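3. Evaluation of the Kultier hand

3.1 Unit and mounting

The Kultier is a gray hand with jointed fingers, sold as a kit by Wetovbridge. We bought one unit and tested it over 8 sessions at Hanstead, ending on Oct 25, 2020. The kit comes with the hand, a forearm cover, a wrist camera and a copy of the Khương control software. The finger linkages are exposed at the knuckles and can be reached with an ordinary small screwdriver. The wrist camera looks along the fingers, so anyone working close to the arm enters its view (Figure 1).

Figure 1. Wrist camera view with a person beside the hand.

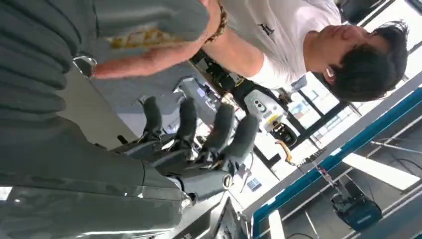 3.2 Trials

Each session had 25 grasp attempts, for a total of 200. Between attempts the arm returned to a fixed start pose. We logged finger position and motor current, and discarded 3 attempts in which the log stopped early. Shelf items included printed matter, which is hard for the hand to pick up because a cover offers no edge thick enough for the fingertips. Figure 2 was taken with a magazine close to the thumb and a person's hand against the white board.

Figure 2. Wrist camera view with the magazine near the thumb.

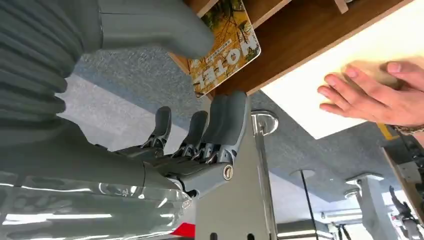
Edith Escobar objected in review that grasp counts alone say little to a buyer, and that the time needed to recalibrate the fingers should be reported as well. We have added it to the session table.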